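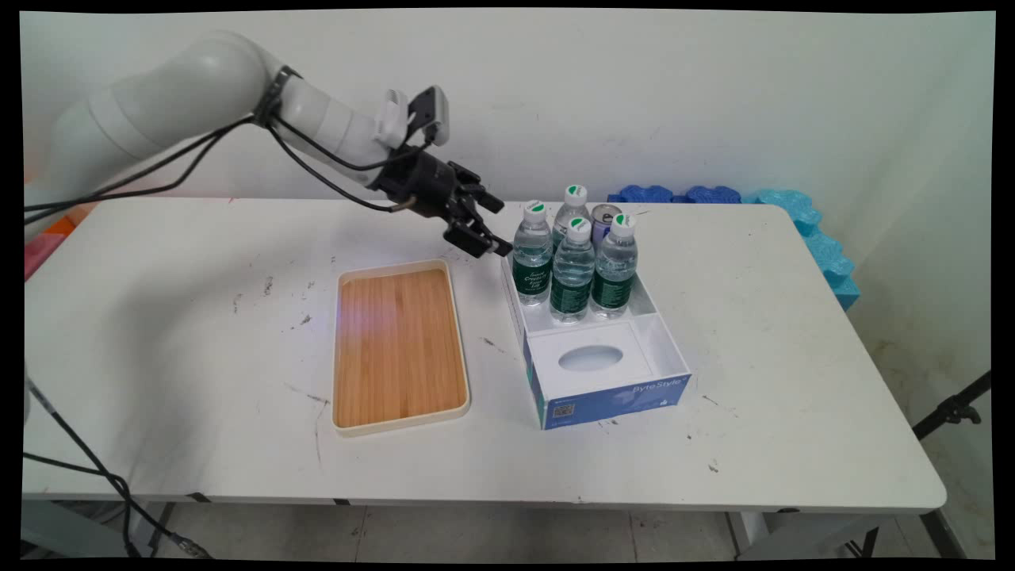

According to Akstead, which ran the gripper for a full month on its own bench before placing an order, the deciding point was how little had to change when the fingers were swapped: the controller settings stayed as they were, and only the tool offset was entered again. Akstead also asked for a longer cable on the gripper side, and that request is reflected in the options listed on this page.

Tagle Two-Finger Gripper
Evaluation Kit

The Tagle is an electric two-finger gripper for light pick-and-place work with mixed household and packaged goods. The Evaluation Kit is offered to laboratories, training centers and integrators that wish to compare the gripper with their present tool before making a purchase. It is supplied by Plistik on a loan of 55 days and may be returned or converted to a sale at the end of that period.

Bottles and cans standing close together are a common first trial for the kit. Clear plastic gives a wrist camera little to work with, and a bright metal can beside it calls for a different grip force. Plistik recommends that customers run this trial with both their present gripper and the Tagle, using the same arm, the same objects and the same starting position for each.

Contents of the kit

Gripper body with two straight fingers, black
One pair of short fingers
Adapter plate for the customer's arm (state the flange pattern when ordering)
Wrist camera bracket
Gripper cable, standard length
Trial workbook with 11 prepared tasks
Carrying case

A wrist camera is not included. The bracket accepts most small camera modules with a standard threaded mount. Customers who do not have a camera may add the Flurkirow camera module to the loan at an additional charge.

Preparing a comparison

The workbook asks for 15 attempts at each task with each gripper. Shorter runs may be useful during setup but should not be entered on the result sheet. The following points should be agreed on before the first attempt is recorded:

Objects, and whether bottles are full or empty
Position of the tray or other place target
Approach angle of the fingers
Closing force and speed
What counts as a failed pick

An object that is lifted and then dropped on the way to the tray is recorded as a failed place, and the pick is still credited. A neighboring object that tips over is noted separately. Plistik has found that this last column often shows the clearest difference between fingers -- the short pair in particular needs more room on either side of the object than its length would suggest.

Lighting should be kept the same for both grippers. Glossy trays and table surfaces can return reflections to the camera, and a change in room light between the morning and afternoon may affect detection more than a change of gripper does.

Cable routing

The gripper cable should be secured near the wrist with enough slack for full rotation of the last joint. Move the arm through its complete working range at low speed before starting a trial, and confirm that the cable neither pulls tight nor passes in front of the camera. An extended cable is available for arms with a long forearm.

Controller support

The kit connects through a small interface box with digital and serial connections. Sample programs for opening, closing and force setting are provided. Customers using the Flurkirow controller may load the gripper profile from its tool menu; version 8 or later is required. For other controllers, please describe the model in the order form so that the correct connector can be supplied.

Ordering and return

Loan requests are handled in the order received. Kits are not shipped in December. The customer is responsible for return freight and for any missing fingers or adapter plates. Ordinary wear to the finger pads is accepted.

Replacement pads, the extended cable and additional adapter plates may be ordered separately on the Accessories page.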